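Filed under: Small Kitchens, Cleaning

How to clean a toaster oven rack
by Thiện Tiêu

Unplug it. Let it cool, however brave you feel. Slide the rack out and soak it in hot water and dish soap while you face the crumbs.

Wipe the inside with a damp cloth, then the glass door, which has seen things. Scrub the rack, dry it and put it back.

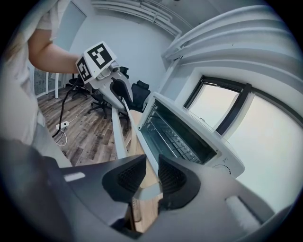
Leave the door open until the inside is dry. Then make toast and start over.

2 comments | 70 shares

© Bellcombe Kitchen Notes | Back to top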